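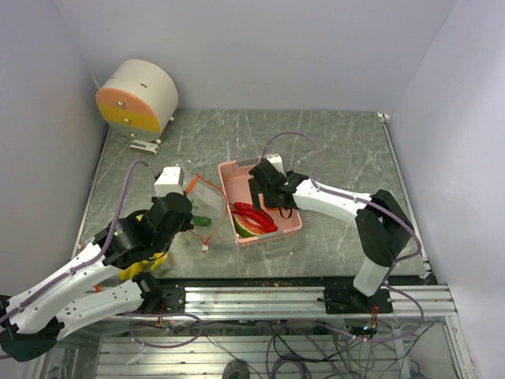

# Packing play food sets for loan

This guidance applies to all play food held by the Zenow Toy Library and lent to nurseries, childminders and families. It covers the checking, bagging and labelling of plastic fruit and vegetables, and should be read together with the cleaning instructions kept at the Brolum desk. Soft toys, wooden food and play crockery are dealt with separately under leaflet 308.

## Before you begin

Clear the table and wipe it down. You will need:

- the contents sheet for the set
- one open basket for sorting
- clear zip bags, medium and large
- paper labels and a dark pen
- a dry cloth

Sets are to be packed one at a time. A second set must not be opened until the first has been closed and entered in the loans book.

## Sorting the pieces

1. Empty the returned set into the basket and compare it with the contents sheet. Small items such as chillies and slices of melon are often found underneath larger ones, so turn the pieces over by hand.
2. Inspect each piece for splits, sharp seams and bite marks. Damaged pieces go into the repairs tray with a note of the set number.
3. Dry every piece with the cloth, paying attention to stalks and hollow ends. Pieces that still hold water should be left out overnight on the rack.
4. Place any item not listed on the sheet in the Cirillo box. Borrowers do sometimes return things belonging to their own kitchens.

## Bagging

Bunched fruit should be bagged on its own. Bananas and grapes take up an awkward amount of room, and when they are pushed in with other pieces the bag will not lie flat in the crate. Choose a bag which leaves a little slack at the top, and lower the bunch in with the stalk end first. 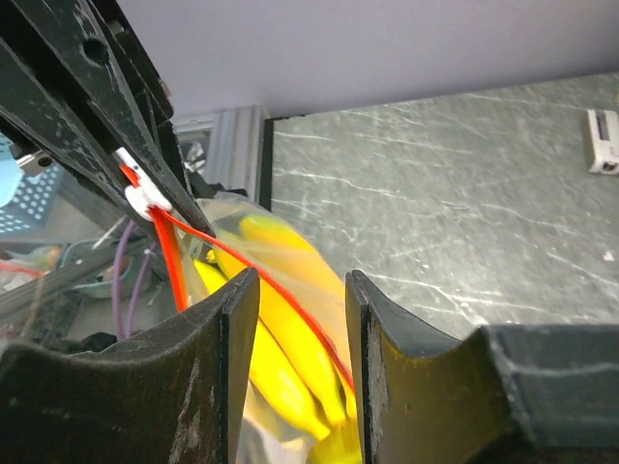
Press the air out gently from the bottom upwards before closing. The film will crease, and this is of no concern provided that the contents can still be recognised. Any bag with a hole or a torn corner should be replaced.

The remaining pieces may share a zip bag. Put flat pieces in first, followed by round ones, and keep long thin pieces to the side. The bag should be no more than three quarters full. Run a finger and thumb along the whole length of the seal, then run them back again. Bags with a coloured seal are preferred for the lending crates, as an open end is easier to notice on the shelf.

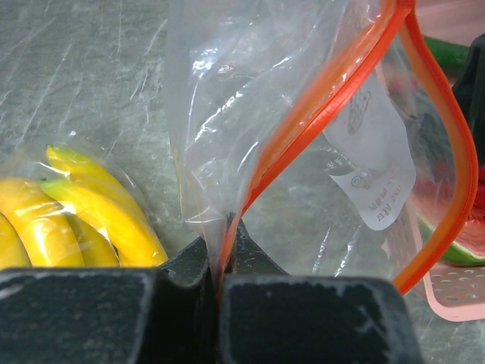 Ottavio Serra has asked that the label be put in only after the seal has been tested, as he has had to reopen a good many bags in order to straighten labels caught in the zip. Staff are requested to follow this practice from April. A label placed inside should face outwards and lie against the side of the bag.

## Labelling

Write the set number, the name of the set and the date of checking. The larger market set, for example, is entered as "389, Anska Market". Ink should be allowed to dry before the label goes in. Former labels must be removed, including any supplied by the manufacturer which give a different number of pieces.

## Placing in the crate

1. Lay the heaviest bag at the bottom.
2. Stand the bunched fruit against the short side of the crate.
3. Put the remaining bags on top with their seals upwards, and check that none has come open. 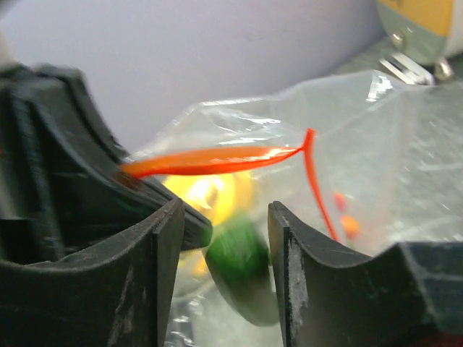
## Missing pieces

Where a piece cannot be found, complete form 2 and attach it to the contents sheet. The set may still be lent if the borrower is told at the desk. Sets with a missing basket are to be held back until a replacement has been issued.

Questions about this guidance should be put to Ottavio Barbieri on extension 3138. Requests for further bags and labels should reach the Brolum desk before noon.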